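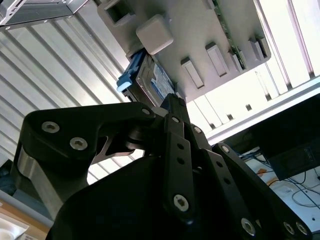 Ticket title: Atulari catalog shows every scan as "offline" after moving the library to a bigger disk
Opened by: Othmane Ragab
Opened: 22 March 2025
Product: Atulari desktop catalog
Status: Solved, left open for comments

Hello everyone, and thank you in advance for reading, because I do tend to go on a bit.

I keep my family's photo archive in Atulari. It's mostly slides and prints from my parents and my uncle, scanned over several winters on a Rastogi flatbed, with names and places typed in by hand. The catalog holds 3,756 scans. The old disk had gotten very full, so I copied the whole library to a larger one, checked that the folders were all present, and gave the new disk the same letter as the old one. I was quite pleased with myself!

Then I opened Atulari and every single picture had the little gray cloud on it and the word "offline." The thumbnails are still there, the captions are still there, but if I double-click on anything I get:

Original not found. Reconnect volume HOKER-OLD.

The files open perfectly well in the regular file browser, so I don't believe anything is damaged.

What I've tried so far:

Restarted the computer, then restarted it again after dinner.
Ran Library > Check Originals. It stopped at 51 percent and sat there for 4 hours, so I canceled it.
Pointed one folder at its new location by hand. That worked, but only for that folder, and it lost the sort order.
Renamed the new disk to match the old name. No change at all.

I'd rather not relink folder by folder, as my uncle was very fond of subfolders.

Update, same evening

A kind person on the Datow backup forum (I use Datow for my nightly copies) mentioned that some catalog programs remember a disk by its serial number and pay no attention to the letter or the name. That would explain why renaming did nothing. A copied disk can look identical to you and me and still be a complete stranger to the program. 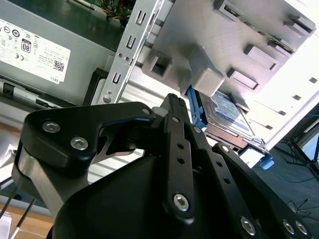 So I went looking for wherever Atulari writes that number down. There's a file called volumes.cfg in the catalog folder, and you can open it in any text editor. Mine had one entry, with the old name, the old serial and a path. Please close Atulari before you touch this file — I forgot the first time, and it cheerfully wrote the old version back over mine when I quit.

What fixed it in the end:

1. Close Atulari completely, including the small icon by the clock.
2. Make a copy of volumes.cfg and put it somewhere else.
3. Open a command window, type vol followed by the disk letter and a colon, and write down the serial it gives you.
4. Replace the old serial in volumes.cfg, keeping the dash in the middle.
5. Save, open Atulari, and run Check Originals again.

The check went through in 5 minutes this time and all the gray clouds went away, even in the subfolders. The folder I'd relinked by hand showed up twice, so I removed the second one from the catalog (choose "Remove from catalog only," please, and read the box before you click). I put the sort order back from memory.

Still open, if anyone from support is reading:

Check Originals should say which disk it's looking for before it starts, and the message could mention the serial number. I'd also love a proper Move Library command. I last asked for one in December, very politely, and I'm happy to ask again.

One more small question for the other users here. My Datow job now wants to upload the entire library from scratch, as if it had never seen these files before. Is there a way to tell it they're the same ones, or do I just let it run? My connection is slow, and my daughter has her online classes in the evenings, so I've paused the job until I hear from someone.

Warm regards and many thanks,
Othmane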